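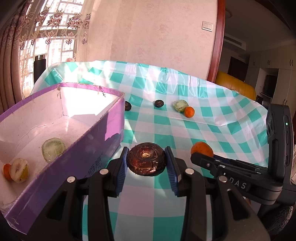
Narus Opens Dried Root and Fresh Fruit Packing Room in Feltov
Mixed boxes of dried vegetable slices and citrus will ship to stores and homes starting in February

FELTOV - Narus, a packer of dried vegetables and fresh fruit, has opened a new packing room in Feltov. The room will be used to fill mixed produce boxes sold under the company's Orgate name. Each box combines dried root slices with whole fresh fruit, and the first orders leave the building in February.

Narus has sold dried roots in bulk to grocers and restaurant kitchens for 10 years. The Orgate box is its first product made for home cooks. Customers asked for smaller amounts, and many of them were already buying fruit from the same stores that carried the company's dried goods. Narus tested a mixed box last fall with 63 households in Feltov and used their comments to settle the size of the box and what goes in it.

What is in the box

The box comes in 2 sizes. Both hold dried taro and dried sweet potato, cut crosswise into rounds, along with mandarins packed whole and unpeeled. The larger size adds a bag of dried lotus root and a card with soaking times.

The root slices are sold plain, with no salt, sugar or oil. They can be soaked and added to soups, stews and braised dishes, or simmered from dry in a slow cooker. Color varies a good deal from one batch to the next, and a darker slice is not a sign of spoilage. Slices are not trimmed to a matching shape, so edges will be uneven.

The dried roots are bagged before they go in. Mandarins travel in their own section of the box, separated by a cardboard divider, so that moisture from the fruit does not reach the dried goods. In the fall test the divider was a sheet of paper, and several households reported soft slices at the bottom of the box. The cardboard version replaced it.

The packing room

The Feltov room has three packing tables, a sorting area for fruit and a set of shelves for dried stock. Dried roots arrive already sliced from the Narus drying plant in Geum. They are checked by the piece, and slices with mold, insect damage or deep cracks are taken out. Broken slices that are otherwise sound are set aside and sold by weight as soup pieces.

Fruit is checked for soft spots and split peel on the morning it is packed. Boxes are closed by 2 p.m. and picked up the same afternoon.

Shipping boxes used to bring stock from Geum are kept in use inside the building for as long as they hold their shape. Scuffed or creased boxes are used for sorting and for moving goods between tables. Customer orders go out in new boxes only.

Ordering and storage

Orgate boxes can be ordered through the Narus website or picked up at the front counter in Feltov. Stores that already carry Narus dried goods can add the boxes to their regular order - no separate account is needed. Orders placed before 10 a.m. are packed the same day while fruit is available.

Dried slices should be kept in a closed container away from heat and light. Mandarins keep best in the refrigerator and should be taken out of the box on arrival.

About Narus

Narus dries, packs and sells root vegetables for grocers, restaurants and home kitchens. Its drying plant is in Geum and its packing room is in Feltov.

Media contact: Narus press desk, Feltov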